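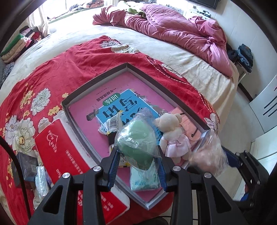
Reading time: 2 min

Tridano is a set of two-handed packing demonstrations, recorded to test whether a grasp learned on hard objects still holds when the object is a bag. It has 696 episodes from 16 homes. Most of the hard cases involve film: the green item between the blue-lined fingers is inside a clear bag, and the surface the policy has to reason about is wrinkled plastic full of reflections. Soft toys and boxes are mixed in, often in the same container.

Contents

Each episode holds two wrist video streams, finger opening for both hands, and a text label written afterwards by Rafia Bajwa or Innes Semple. Labels name the item and the container. Printed text on packaging was left as it is — no blurring, no translation.

Method

We trained the Ferkier baseline twice, once with all episodes and once with the bagged items held out. Both versions were tested on 29 items in 3 homes that are not in the training set. The held-out version tended to close on the loose top of a bag and leave the contents behind. Training on all episodes reduced this, but did not remove it.

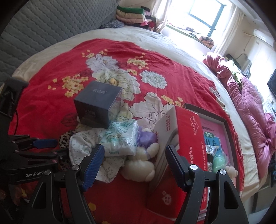
Bedroom layout with closed boxes, an open box and soft items on a red floral cloth.

Known problems

Finger opening is noisy below the thickness of a thin packet. Episodes labelled in January use "lid" and "tray" for the same thing. Mohandas Mathew is correcting these.

Questions about the labels go to Nandini Namboodiri.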